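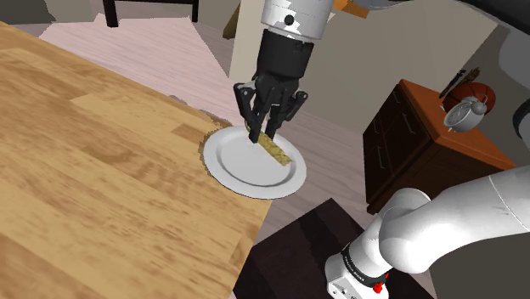

Simulated room set: gripper over the snack bar, plate on the table corner.

Trevedlow Sim Pack, from Vamatico

I put this pack together after one too many evenings re-recording the same pick on a real arm. You get 2,202 demonstrations, all rendered, all driven by a person (mostly me, with coffee) in 29 room layouts. Each one comes with joint positions, gripper state and a one-line instruction in plain words.

The 351 failed tries are in their own folder. Please don't delete them, my own policy got a lot better at regrasping once I mixed them in!

Wood edges can look a bit speckled up close. I'm working on it, and the fix should land in August.

Loads straight into Gistent, or use the Kanaujia converter if you're on something older.

Single seat license: $19. Updates included.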